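Old bottles for home tinctures and bitters, where are you all getting them?

Brolow Home & Garden Forum > Kitchen and Preserving > Bitters, cordials and infusions

wattle_and_daub
Hi all, first proper batch of orange bitters is nearly ready (dried Seville peel, gentian, cardamom, a bit of wormwood from the side garden) and I've got nothing to put it in! It's been in a big jar in the linen cupboard for 11 days and the colour is gorgeous already. What do you lot bottle in? And do I really need dark glass if it's going to live in a cupboard anyway?

Pegface
Ooh, Seville peel, lucky you. Dark glass every time for me. I did my first lot in clear swing tops and left them on the windowsill like a goose because they looked so pretty, and by the end of summer the colour had gone to dishwater and the nose was flat. Same recipe in amber the year after and it was still bright at Christmas.

old_mate_quince
Have to disagree with Pegface a bit. The windowsill was the problem there, not the glass. I keep everything in clear in the pantry with the door shut and I've got a grapefruit one three years old that still smells like the day I strained it. Amber costs more and you can't see the sediment.

wattle_and_daub
Sediment is a good point, mine is throwing heaps of it. Do you rack it off or just filter once?

old_mate_quince
Muslin first, then coffee paper, then leave it two days and pour off the top. Don't squeeze the muslin, no matter how much you want to.

Pegface
I squeeze the muslin. Life's short! 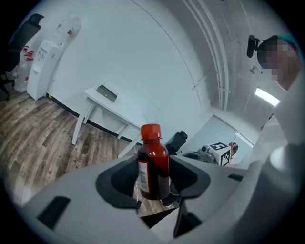 tamarillo6
Caps matter more to me than glass colour, and I'll die on that hill. Corks dry out, droppers perish (the rubber goes tacky with strong spirit, I've binned a whole row of them) and swing tops weep if you lay them down. These days I stick to little amber ones with a ridged screw cap, like the orange-red one there, so you can get a grip with sticky fingers. If you're reusing any that have had a label on, soak them overnight in warm water with washing soda and the paper slides off. The glue is another story. Eucalyptus oil on a rag.

Pegface
Yes to eucalyptus oil! Peanut butter works too if you've run out.

verandah_rail
I wouldn't reuse anything that's held medicine or chemicals, full stop. You don't know what's soaked into the cap liner. New ones are cheap enough. I got a box of 30 from Clistident, came well packed, and split it with my sister.

tamarillo6
Fair call, I should have said: I only reuse ones that held vanilla or my own stuff, and always with a new cap.

verandah_rail
All good, just don't want somebody's nan fishing bottles out of the bathroom cabinet.

wattle_and_daub
Noted, bathroom cabinet is off limits haha. So new amber, screw caps, coffee paper. What size? I was thinking 100 mL, but that's a lot of bitters to give a person.

old_mate_quince
50 mL for presents. I keep one big bottle for the house and top up a little one as I go. And write the date on it, you'll swear you'll remember which was the March batch and you won't.

Pegface
Iturra does a nice square one if you want them to look fancy on a shelf. Bit fiddly to fill without a funnel though. Let us know how it tastes in soda, I'm keen to try wormwood this year.

wattle_and_daub
Will do! Straining it after tea tonight. Going to squeeze half and not squeeze the other half and report back.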